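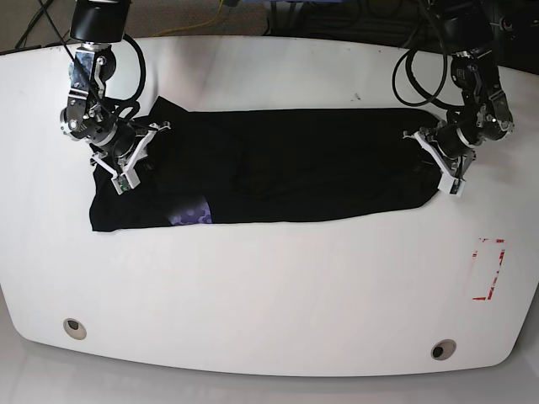 **Reseña: kit bimanual Uvell, un semestre de uso en el club de robótica**

30 de enero de 2020

El club trabaja con el kit desde septiembre. Compramos la versión de dos brazos sin ensamblar, con destino a la prueba de doblado de ropa del torneo Jarnthorpe. El distribuidor, Skillmont, lo entregó completo salvo una bolsa de tornillería, que llegó aparte.

**Montaje.** El manual cubre bien la parte mecánica y mal el cableado. Los esquemas del bus no coinciden con la numeración de los servos y hubo que reasignar identificadores en los dos brazos. Conviene dejar holgura en los mazos: con el recorrido que propone el fabricante, el cable tira del codo al extender el brazo.

**Pinzas.** Son blancas, de dedos angulosos. Sujetan bien un dobladillo o una costura. Con una sola capa de punto fino el agarre es irregular, sobre todo si el dedo entra plano sobre la mesa. Zaidi vende unas fundas de silicona compatibles – todavía no las hemos probado.

**Software.** La teleoperación funciona desde el primer día. La grabación de episodios se interrumpe al llegar a 500 y obliga a abrir otra sesión. Para el primer entrenamiento reunimos 1.110 demostraciones con camisetas; las 1.000 primeras se hicieron con una sola talla, error nuestro que se nota en los resultados. El modelo resuelve el pliegue longitudinal con regularidad y falla en el transversal.

**Mantenimiento.** Los tornillos de la muñeca se aflojan. Los revisamos al inicio de cada sesión y aplicamos fijador de roscas de resistencia media.

**Precio.** 3.000 euros, sin mesa ni ordenador. Para un club con experiencia previa en servos es una compra razonable. A un grupo que empieza le recomendaría un solo brazo.

Valoración: 7/10. Queda pendiente repetir la prueba del pliegue transversal con el firmware nuevo.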